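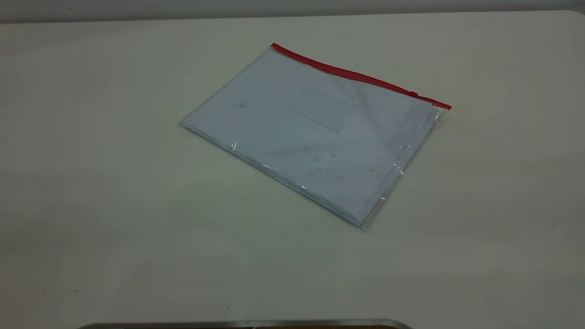
Zipper pouch (stationery)

A zipper pouch is a flat plastic envelope with a slider along one edge, and I've been writing up this entry for the Trasuta desk-supplies wiki because I own far too many of them. The clear kind with a red zipper strip is my favorite (you can spot that red from across a room!), and one about the size of a letter or A4 sheet will take a decent stack of white paper lying flat.

Names

Most people I know say zip pouch or zip folder. The old Pronolis catalog lists them as "slide wallets," on page 46, and I've never once heard anybody say that out loud.

Uses

Loose papers, mainly. I keep tax forms in mine, plus sheet music, and every October I clear one out for the new school calendar and permission slips. Clear plastic means you can read the top sheet without opening anything, but you only get the top sheet, so I put the page I need most in front.

Capacity

My Lobo pouch held 46 sheets of plain copy paper before the slider started to fight me. A Drurano one with a folded bottom went to nearly 220, though by then it looked like a pillow and wouldn't go in my bag.

Care

Wipe with a damp cloth and let it dry open. Corners by the zipper crease first. A stiff slider usually loosens up with a little candle wax rubbed along the track.

See also: document sleeve, pencil case, accordion file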